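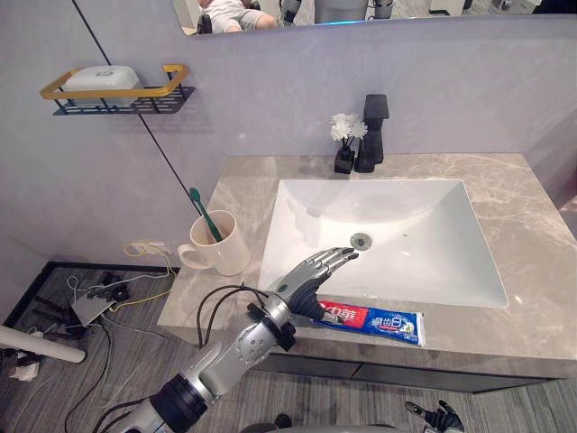

The New Colleague on the Sixth Floor

Wednesday, January 19, 2022
By Jae-in Bang

Home | Work | Technology | Culture | Archive | Subscribe

At the Honance, a residence hotel with 300 rooms, the morning shift begins with a sheet of paper. It hangs beside the linen elevator and says who takes which floor. Since December there is one more line on the sheet. It says Nutis, and after it comes a room number, always only one.

Nutis is a robot with two arms, built by a small company called Gumitz. It is learning to tidy bathrooms. The housekeepers speak of it in the same way they speak of a trainee, and it receives the same kind of complaints: it is slow, it is careful in the wrong places, it stops when it should continue.

I came to the hotel to see what happens to a trade when such a colleague arrives. Before this I had read many reports on the subject, and almost all of them were written from the side of the engineers. The women who have cleaned these rooms for years were in the reports only as a cost.

Room 807 is on loan to the project. A white basin is set in a marble counter, with a black faucet behind it and some artificial flowers next to the faucet. There is a mug with a green toothbrush in it. A tube of toothpaste lies on the front edge of the counter, and the dark fingers of the robot are stretched out over it, toward the basin. On the floor are the cables, and there are many of them.

A tube of toothpaste is a harder thing than a towel. A towel belongs to the hotel and can be thrown in a bag. The tube belongs to the guest. It must be lifted, the place under it must be wiped, and it must go back where the guest will look for it. It is soft, and it changes its shape each time somebody uses it. The housekeeper I followed for two mornings does this with her left hand while the right hand is already wiping. When I asked how she decides where to put it back, she thought for a long time and said, "Where it wants to be."

This sentence was repeated to the engineers, and they wrote it down. They asked her to come for an hour each week and explain such things. She is paid for the hour at a higher rate than for cleaning, which was not so at the beginning. For the first weeks the explaining was treated as a kind of break. The staff objected, and the supervisor, Mrs. Vieira, carried the objection upstairs until the rate was changed.

I think this is the most important thing I learned at the Honance. The knowledge of how to clean a room was always there, but it had no price. Now there is a buyer for it, and the people who own it have begun to ask what it is worth. Some of them are also afraid of selling it. One housekeeper refuses to take part in the weekly hour at all. She told me that she will not teach her own replacement, and that she has said this to the director also. She has kept her floor and her hours.

The director says that no position will be removed. He gave me this promise in his office, and it is not written in any contract. What he wants, he says, is to give the robot the bathrooms and leave the beds and the talking to people. I repeated this to the housekeepers on their lunch break. They were not so pleased as he expected. The bathroom is hard on the knees, yes, but making beds is hard on the back, and a day of only beds is a worse day than a day of both. The change between the two is how they rest.

Mrs. Vieira has now asked that any new plan must be tried for 10 working days by the people who will live with it, before it is decided. She is still waiting for an answer. Meanwhile she does the sheet by hand each evening, and she gives the robot its line last, after everybody with children has received the floor they asked for.

There are smaller changes too. The cleaning carts were always packed in each person's own manner. The project needed them to be the same, so a plan of the cart was printed and taped to the storeroom door. By my second visit most carts were again packed in the old way – with the good sponges hidden at the back, under the bathrobes.

On my last morning I stood in the corridor when the first shift went up. The housekeeper with the weekly hour put her bag in the locker and read the sheet. She had six rooms before noon, and after lunch she had 807. She asked Mrs. Vieira if she should bring her own cloths for it, and Mrs. Vieira told her to bring two.

Contact the editors | Copyright 2022, all rights reserved | Back to top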